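Caring for Cloths, Socks and Small Linens

Guidance for residents of Brallar House
Revised August 26, 2025

Residents are asked to read this page together with the laundry room notice. It covers the small items that are most often mislaid or worn out before their time: dusting cloths, tea towels, napkins, socks and handkerchiefs. Larger bedding is dealt with on a separate sheet, available from the Najafi Wing office.

Sorting

Small items should be emptied from the drying bag on to a clear, flat surface and sorted before anything is folded. Cloths used for cleaning are to be kept apart from those used for food at every stage, including storage. Socks should be paired at this point. Single socks may be held back until the next wash; a sock without a partner after 20 days may be placed in the rag bag.

Wiping down and folding

A table should be wiped before it is used for folding and again afterwards. Crumbs caught in the weave of a cloth are difficult to shake out once it has been folded, and they will mark a pale fabric if pressed. The wiping cloth should be drawn towards the person in long, overlapping strokes, and the crumbs gathered at the edge into a cupped hand or a dustpan. They should not be pushed about in circles.

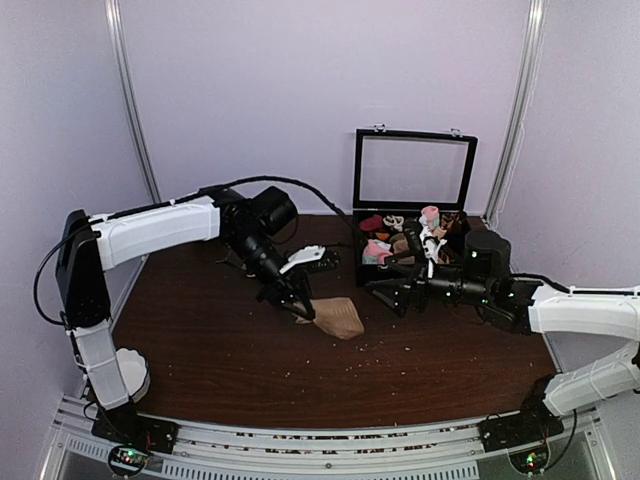
Cloths in daily use need not be pressed, but they should be shaken out and laid flat before being put away. Specks on a dark wooden top show up plainly, and a tan cloth left crumpled among them should be taken outside and shaken before it goes any further. It may then be folded in half twice, with the hem on the inside. Cloths folded to the same size will stand upright in a drawer, and the whole supply can be seen at once.

Storing socks

A shallow box divided into cells is recommended for socks. Each pair should be laid heel to heel, folded once and set in its own cell with the fold uppermost. Rolling one cuff over the other is discouraged, as it stretches the elastic. A box with a glass lid allows the contents to be seen while keeping off dust, but the lid should be opened fully and allowed to rest before both hands are put inside. Hinges may be tightened with a small screwdriver each February.

Boxes supplied under the Tremo scheme hold 17 pairs. Residents requiring a second box should quote form 564 when applying to the office. Cardboard dividers cut from clean packaging are an acceptable substitute, provided they are replaced when they become soft.

Replacement

Kitchen cloths should be replaced when they no longer dry overnight. As a guide, a household of two will need some six in rotation. Worn cotton may be left in the Flultico collection bin by the side entrance. Items should be dry and placed in a tied bag. Buttons and hanging loops should be removed first.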